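Jurkerik Forums > Manipulation > Teaching by Demonstration

Thread: Handheld demos vs. remote control for shelving thin stuff

gosling_g
Joined: April
Posts: 41

We are trying to get an arm to put thin flat things upright on a shelf. Folders, slim books, the sort of item that has no opinion about which way it falls. Up to now I've been collecting everything by remote control, with a leader arm on the bench and me on a stool behind it, and I have reached the stage of my career where I can spend a full morning failing to file a folder.

My success rate isn't terrible. The demos are. When I play them back the arm creeps up to the shelf like it owes the shelf money, stops, backs off, wiggles, and then shoves. The trained policy has learned the creeping and the wiggling beautifully. It's less sure about the shove.

So before I go buy or print a pair of handheld grippers: has anyone here switched from one to the other for this kind of task, and did you regret it?

- Gareth

-----

wristful_thinking
Posts: 1208

Switched, no regrets, would switch again. With the handhelds you are moving your own arms, so the demos come out at the speed of a person who has put a book on a shelf before. My remote demos of the same task took forever and looked like an underwater ballet.

What you pay for it is that a person can do things your robot can't. You will lean. You will twist your wrist into some angle the arm can only reach by going through the table. You won't notice, since it's your wrist and it feels fine.

-----

Kirsty F
Posts: 377

Going to disagree, a little. The creeping isn't the fault of remote control. It's what happens when you can't feel contact. Does your leader arm push back at all? If it doesn't, you are doing the whole insertion by eye from a stool, and anyone would creep. Add even crude force feedback before you throw the setup out.

Also, how many demos do you have? People love to change hardware at demo 40.

-----

gosling_g
Posts: 42

375. So I've earned my despair.

No force feedback. The leader arm has the sensitivity of a coat rack.

-----

Kirsty F
Posts: 378

Then you have 375 demonstrations of a man guessing. Fix that first.

-----

lacey_d
Posts: 96

We do two-handed handheld collection at Sadenden and thin objects are most of what we do, so I'll chime in. I wrote up our habits for new people last month and I'm pasting most of it below. The write-up is signed because our lab makes us sign things.

Grip the object near the middle and square to the pads before you start moving. A folder held crooked will still go on the shelf, because you'll correct it without thinking, and then the robot gets a demo where the fix is invisible and the starting error looks like part of the plan.
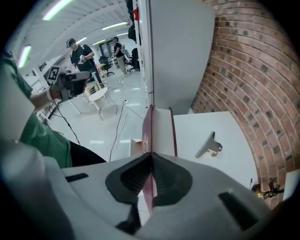 Posted by Lacey Dobson | Sadenden Manipulation Group | 2 Feb 2019 | Filed under: collection notes

The one gripped there is a thin one with a white face and a maroon spine, held upright between the two pads. Upright is how we want it for anything going in edge first. If you pick up flat and turn it in the air, turn it early, well before the goal, and do it the same way every time for that session. We had two people who each turned the opposite way and the policy split the difference, meaning it presented the book to the shelf at a diagonal, like a waiter with a menu.

Keep the other hand honest. With a gripper in each hand there's a strong temptation to let the idle one hover and fidget. Either it has a job or it parks. Hovering gets learned.

Let go all the way. New people open the fingers a crack, feel the object is free, and yank. Your hand knows it's free. The video doesn't, and the robot will take the book home with it about as often as it leaves it.

Mind the cables. When you step back, step back in the same direction you came from. I have more to say about cables but it isn't fit for a document that gets printed.

Stand where the robot will stand. This is the big one and everybody drifts. After an hour you'll be half a step closer than you think you are.

(end of paste)

To Gareth's question: I'd go handheld for this. But Kirsty is right that it won't rescue bad technique.

-----

wristful_thinking
Posts: 1209

"Hovering gets learned" should be on a mug.

Lacey, what are you doing about reach? Do you filter afterward or police people while they record?

-----

lacey_d
Posts: 97

Both. We run every trajectory through the arm's kinematics overnight and toss what it can't follow. First week, a new person loses a lot. Then they get annoyed and their elbows come in. Nothing we ever said to anyone worked as well as the rejection list with their name on it.

-----

Florin_S
Posts: 15

I will be the unpopular one. We collected 3000 handheld demos for a shelving task and the policy was fine on the approach and bad in the last bit before contact. Went back and added a small set by remote control on the real robot, same shelf, and that fixed most of it. The fingers on the handheld and the fingers on the robot were supposedly identical. They were identical the way twins are identical to people who haven't met them.

The rubber wears. On the handheld it wears faster since people squeeze harder than the robot does. By the end our handheld pads were shiny and the robot's were like new, and guess which one a glossy cover slides out of.

-----

gosling_g
Posts: 43

Florin, that's very useful and I hate it. So the answer is to do both?

-----

Florin_S
Posts: 16

The answer is to do both and swap the pads on a schedule. We do it every 1000 demos. I can't prove that's the right number. It's the number of demos after which I was tired of looking at them.

-----

Kirsty F
Posts: 379

Mixed data is fine as long as the two sets don't fight. If the handheld demos take a second and the remote ones take a geological era, you'll need to do something about the timing or the policy gets a split personality. We resample the slow ones and cut the dead time at the start. Don't cut the pauses near contact until you've looked at them, some are real.

And I still say force feedback.

-----

lmelnyk
Posts: 8

Lurker, sorry if this is basic. I'm the one who gets handed the grippers at my place (I am not an engineer, I am "available"). Lacey, when you fumble halfway through, do you stop and redo, or keep going? I've been told both by two people standing in the same room.

Liette

-----

lacey_d
Posts: 98

Not basic at all! If you fumble and recover the way you'd want the robot to recover, keep going and flag it. If you drop it, or grab it with your actual fingers, stop. Bare fingers in the shot have ruined more demos for us than anything mechanical. You see the book slipping and your hand just goes.

Make whoever is running the session write the rule down. If two people told you two things, half your data is following each of them.

-----

wristful_thinking
Posts: 1210

Counterpoint: I throw out every fumble. Recoveries sound great in principle, but mine were all different and the policy learned to fumble on purpose so it could show off the recovery.

-----

lacey_d
Posts: 99

Did you flag them?

-----

wristful_thinking
Posts: 1211

I did not flag them.

-----

lmelnyk
Posts: 9

Thank you both. I've asked for it in writing. There was a silence and then a meeting was scheduled.

-----

gosling_g
Posts: 44

Update for anyone who finds this by search. I borrowed a pair of handhelds from the Bravari people downstairs and did a short session with Lacey's notes taped to the shelf. Tape on the floor for my feet too, and she's right about the drifting, I was practically inside the cabinet by lunch.

The demos look like a human being did them. The overnight check threw out a painful number, nearly all for the same reason: I tuck my right elbow behind me when I reach low, as no robot arm ever bolted to a bench has done. Raising the starting pile got rid of most of that.

Haven't trained on it yet. Plan is handheld for the bulk, then a small remote set on the real arm for the last bit, per Florin. Kirsty, I priced the force feedback.

-----

Kirsty F
Posts: 380

And?

-----

gosling_g
Posts: 45

And I've put in the request. It's with the person who approved the coat rack.

-----

Florin_S
Posts: 17

Photograph your pads now, while they're new. You'll want something to compare against.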